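Why do wrestlers not get hurt when they fall?

Maybe you have seen wrestling on television. One wrestler lifts the other one high up, turns him over and throws him on his back. There is a big BOOM and the people shout. Then, a moment later, the wrestler stands up again and goes on. How is this possible?

In this text I want to explain it to you. My name is Kazue Maruyama and I teach sports to children from eight to twelve years. Before this I was a wrestler myself for a short time, in a small group called Firau.

Is it a real fight?

In show wrestling, the two persons in the ring work together. They know before the match who will win, and they know some of the big moves. It is a little like a dance or a theatre play. But the falls are real. The floor is really there and the body really lands on it. So the wrestlers must learn how to fall, and this takes a long time.

The word "bump"

A fall in wrestling is called a bump. When you say "he took a bump", it means that he fell down on purpose and in the right way. New wrestlers practise bumps before they learn any throws. At our school the trainer was Pirmin Bühler, and for the first 2 months he let us do almost nothing else. We found it boring! Later we were thankful.

Big is better than small

Try this. Press one finger into your pillow. It makes a deep hole. Now press with your whole flat hand, just as strong. The hole is not so deep, because the push is shared over a bigger place.

A fall works in the same way. If you land on your elbow, all the push goes into the elbow and it hurts a lot. If you land on your whole upper back, with the arms flat beside you, every part gets only a little. This is why wrestlers try to make themselves wide and flat when they land.

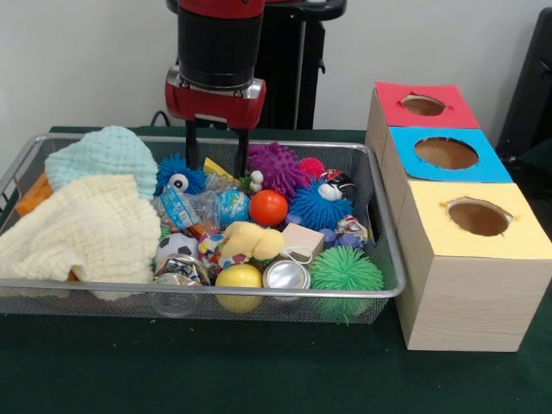 The head needs special care. A wrestler who falls backwards pulls the chin down to the chest, as if he wants to look at his own belt. Then the back of the head does not hit the floor. Kenta Kubo, who trained with me, held a folded sock under his chin when he practised. If the sock fell down, he had to do the bump again.

Wrestlers also breathe out when they land. You can often hear it, a short "hah!". With the air already going out, the fall feels less hard in the chest.

What is under the ring?

The ring looks like a hard table with a cloth on it, and this is not so wrong. Under the cloth there is a thin layer of foam. Under the foam are wooden boards, and the boards lie on metal beams. In many rings the boards and beams can bend a little. When the wrestler lands, the floor goes down a small bit and comes back, so the stop is slower. A slow stop hurts less than a quick stop.

The boards also make the noise. There is empty space below them, like inside a drum. When wrestlers hit the floor with their flat arms, the sound gets very loud, and the people in the last row can hear it too. I have been in a hall with 3000 people, and the first bump was louder than all of them.

Does it hurt or not?

Yes, it still hurts. A good bump feels like a strong slap on the back. After many bumps the wrestlers have sore muscles, and sometimes they break a bone or hurt the neck, even when they are very careful. Haruto Tamura, the best one in our group, had to rest 3 months after one bad landing on his shoulder.

Please do not try it at home

A bed, a sofa or the grass is not a ring, and your friend is not a trained wrestler. If you like to learn how to fall, ask for a judo club near your home. There they have thick mats, and falling is one of the first things you practise.

Words to remember

Bump - a fall that the wrestler does on purpose
Ring - the square place with ropes where the match happens
Foam - soft material with many small air holes inside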